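Small Kitchens, Small Counters
Course handout, session 4: The toast-and-coffee station
Instructor: Dilek Polat

Reading before class: Gindetti packet, the part on counter zones. Bring your floor sketch from last time, even if it's messy. Especially if it's messy!

1. Where we left off

Last session we split a counter into wet, hot and landing. Wet is the sink and whatever drips next to it. Hot is anything with a heating element. Landing is open surface where food goes when it leaves the other two. Most of you drew generous wet zones and almost no landing at all, and I was thrilled to see it, because that is exactly what real kitchens look like and it gives us something to fix.

Today we take one station, the one that makes breakfast, and lay it out from scratch. It's my favorite session of the course. A toast-and-coffee station is small enough to rearrange in an evening and you'll feel the difference the next morning.

2. The toaster oven and its door

Everyone measures the body of the oven. Please measure the door too, folded all the way down. A drop-down door takes a strip of counter in front of the oven every time it opens, and that strip has to be clear. If your mug lives there, your mug is going to get moved twice a day for as long as you live in that apartment.

Things to write down for your own oven:

Width and depth of the body, door closed.
Depth again, door open.
Which side the cord leaves from, and how far it has to go to reach the outlet.
The clearance the manual asks for at the sides, back and top. Manuals differ a lot on this, so go with yours and ignore what your neighbor does.

Then try the angle. Ovens get pushed flat against the wall out of habit, facing straight out. On a counter with some length to it, put the oven at one end and turn it so the door opens toward the middle. Now the rack faces your landing space and the plate can wait right there. Gayan Wijesinghe tried this in the September group on a counter he had given up on, and he came back the next session with a drawing covered in arrows. I still show it to people.

The cord goes behind, with the slack kept off the work surface and away from the oven's hot sides.

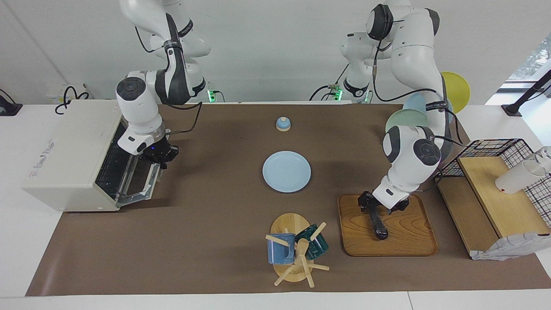 3. Landing space

One plate, flat, with room to put a hand down on either side of it. For a single person or a couple that's enough. You can dish up the second plate after the first has gone to the table.

Keep landing space empty between meals. I know! It looks like wasted counter. Try it for a week before you argue with me. Mail, keys and bananas will all make a run at it, and a mat helps here more than you'd expect: a large mat in one plain color marks the station, and things that don't belong on it look out of place right away. Pick one you can wipe.

A tray does a different job. It's for carrying, so store it where it can be picked up with one hand, beside the station and never underneath other things. Rounded corners are kinder to door frames and hips. Wood is lovely and warm but it wants drying by hand, so if you know you won't do that, get something else and don't feel bad about it.

4. Mugs: tree, hook, shelf or stack

We'll spend a good half hour on this, and it usually gets loud.

Shelf. Fine if it's within reach of the coffee. Mugs at the back get forgotten, and then you own 16 and use three.

Stack. Saves width. Hard on handles and glazes, and the one you want is at the bottom.

Hooks under a cabinet. Great use of dead air, but check how low the mugs hang over whatever is below.

Mug tree. Takes a small circle of counter and holds the mugs you really use. Look for a wide, heavy base. Load opposite sides so it doesn't lean. Remember that the pegs stick out past the base, and past the mugs too, so the footprint you measured on the table is smaller than the space the tree needs. Leave a couple of pegs free and the whole thing is easier to grab from.

Sibel Sönmez and Sibel Erdem took opposite sides on trees versus hooks last term, and both had a point. Trees can move with you to the next apartment. Hooks leave the counter clear.

5. The odd item

Nearly every breakfast station has one thing on it with no kitchen purpose. A little service bell, a souvenir salt pig, a china frog. Leave it in! Put it toward the back, out of the reach path, and let it be the thing that makes the counter yours. One only, though. Two and you have a shelf display.

6. In-class exercise (pairs)

Use the Grukari cutouts at 1:10. Lay out oven, plate, mug tree, tray and one odd item. Do it once with the oven facing front and once with it angled in. With a finger, trace toast from rack to plate, then mug from peg to coffee. Where the two paths cross, mark an X. Swap with the next pair and try to remove one of their X's.

For next time

Redraw your own station with the door open. Prodromos Mavromatis will be in with his corner cabinet, so bring corner questions.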